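Kitchen > Table Care > Woven Placemats

How to clean, dry and store woven placemats

I have used woven placemats for many years, first because my mother used them, and later because I found that a table with mats stays in good condition much longer. But the mats themselves need some care. When I moved to my present apartment in Mellor I threw away a full set that had become gray and smelled of old soup, and I was a little ashamed, because the damage was my own fault. After that I started to clean them in a regular way, and the set I have now still looks decent.

This page explains how I do it. It is meant for mats made from plant fibers, such as straw, seagrass, water hyacinth, jute or paper cord. For mats from plastic or vinyl you can be much less careful. I mention them near the end.

What you need

A soft brush. An old toothbrush is good for the edges, and a nail brush for the flat part.
Two small bowls.
Mild dish soap without strong color.
White vinegar.
Baking soda.
Two or more clean cotton cloths. Please take white or pale ones. I once used a new red cloth and the mat took a pink spot which never went away.
A dish rack or another open rack where air can pass from both sides.

I use the liquid soap from Plallell, the one without perfume, but any mild soap will do the same work. Do not use dishwasher powder or anything with bleach.

Step 1. Remove the dry dirt

Hold the mat over the sink or over the trash can and tap the back of it with your flat hand. Turn it and tap again. A surprising quantity of crumbs sits between the strands, especially when you eat bread at the table. After tapping, lay the mat down and brush it in the direction of the weave. If the weave goes in a circle, start in the center and brush along the circle toward the outside.

If you have a vacuum cleaner with a small soft brush, you can use it on the lowest power. Hold the mat with your other hand. A loose strand can be pulled into the tube very fast.

Do this step before any water touches the mat. Flour and fine crumbs become a paste when they are wet, and then you need to pick them out with a toothpick.

Step 2. Test a hidden place

Put one drop of soap water on the underside, near the edge, and press a white cloth on it. Wait a few minutes. If the cloth takes color, the mat was dyed with a weak dye and you should clean it only with a cloth which is almost dry. Yellow and orange mats are often like this. Natural undyed straw normally gives nothing, or only a very pale tea color, and this is harmless.

Step 3. Wipe the mat

Fill one bowl with 2 cups of lukewarm water and add half a teaspoon of soap. Fill the second bowl with clean water. Dip a cloth in the soap water and squeeze it very well. When you squeeze it a last time, no drop should fall.

Wipe one side with short movements, always along the weave. Then take the second cloth, dip it in the clean water, squeeze it in the same way and wipe the soap off. Repeat on the other side. Do not forget the outer edge, where fingers touch the mat every day.

Please do not put the whole mat under the faucet and do not leave it in water. The fibers swell, and when they dry again they do not all return to the same size. The mat will have waves like a potato chip. Some people soak seagrass mats in a bathtub and are happy with the result. I tried it with one mat and I was not happy.

Step 4. Take out the stains

Most stains from food can be made weaker, even if they do not disappear.

Grease: Cover the spot with baking soda when it is fresh, and leave it for 4 hours. Brush it off. If a shadow remains, repeat with new baking soda. Only after this use the soap water, because water alone will spread the grease.

Coffee and tea: Mix one part of white vinegar with 3 parts of water. Dab it on with the corner of a cloth and then dab with clean water. Do not rub in circles.

Tomato sauce: Lift off the thick part with a spoon first. Dab with cold water, then with soap water. The orange color which stays behind often becomes paler after one or two days in a bright room.

Wax: Put the mat in the freezer for half an hour in a plastic bag. The wax will break off when you bend the mat very gently. Do not scrape with a knife.

Small dark points: This can be mold. Wipe with the vinegar mixture on both sides and dry the mat very well. If the smell comes back after a week, I would throw the mat away. It is not worth keeping it beside food.

Step 5. Dry it with air on both sides

Drying is the part where most mats are ruined. A mat that lies flat on a closed surface dries only from the top. The underside stays damp, sometimes until the next day, and it can also leave a mark on a wooden table.

First, press the mat between two dry towels. Press with the palms and do not twist. After that, it has to stand or lie where air can reach both sides. The best tool I know for this is an ordinary wire dish rack. You can stand small mats in it like plates, and lay a bigger one over the top.

Clear the table first, so that you have one part for the mats and another for the rack. I keep mats and plates on the left and the rack on the right, as I am right-handed and I prefer to move things in one direction. 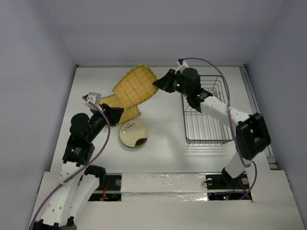 Woven mats and a round plate on the left side of the table, dark wire dish rack on the right.

If you stand the mats in the rack, leave at least one empty slot between them. Turn them upside down after an hour, so that the lower edge does not collect all the water. If you lay a mat over the top, check that the wires do not press lines into it. A thick mat has no problem with this, but a thin one from paper cord will show every wire. For such a mat I put a dry towel over the rack first.

Keep the rack away from the stove and from the radiator. Strong heat makes straw brittle, and it breaks at the edge, where you cannot repair it nicely. Direct sun for a short time is fine. A whole summer day is too much for dyed mats. In June I dry mine beside the open window, but on the shadow side of the kitchen.

How long it takes depends on the weather and on the thickness. A thin mat needs an afternoon, a thick one may need the whole night. Touch the center with the back of your hand. If it feels cooler than the edge, it is not dry yet.

Step 6. Make it flat again

If the mat is a little wavy, do not wait until it is completely dry. Take it from the rack when it is only slightly damp, lay it between two dry towels and put a cutting board and some heavy books on top. Change the towels after about 3 hours. When the mat is flat, return it to the rack to finish.

You can also iron some mats. Use a low setting without steam, with a cotton cloth between the iron and the mat, and do not stop in one place. I do this with jute only.

Step 7. Storing

Store mats flat in a drawer or on a shelf, with a sheet of plain paper between them if they are dyed. Do not roll them tightly. If your drawer is too short, hang them from a clip with the weight spread over two points.

I used the flat cotton bags from Zetis for some time. They are good, but an old pillowcase is equally good and costs nothing. Plastic bags are not suitable, because a small rest of humidity cannot go out.

How often to do this

Tap and brush the mats once a week if you use them daily. Wipe them when they look dull or feel sticky. The full cleaning with drying in the rack I do every second month, and always before I put them away for a longer time.

Plastic and vinyl mats

These can be washed in the sink with normal dish soap. Rinse them and stand them in the rack. Be careful only with very hot water, which can bend them. Woven vinyl keeps water in its small holes, so shake it well over the sink before you put it in the rack.

A few more notes

If one strand becomes loose, push it back under its neighbor with a blunt needle while the mat is slightly damp. Do not cut it unless it is already broken. A drop of clear craft glue on the underside will hold a broken end. I use Flukora, which dries without yellow color, and I leave it overnight before I use the mat again.

Round plates with an unglazed foot can scratch the fibers when you push them over the mat. Lift the plate and set it down again.

Mats from the same set should be cleaned on the same day, also when only one is dirty. Otherwise the clean one will look new and the others will look old beside it.

Last revised: May 2026. I added the note about thin paper cord mats and corrected the vinegar mixture, which was too strong in the earlier version.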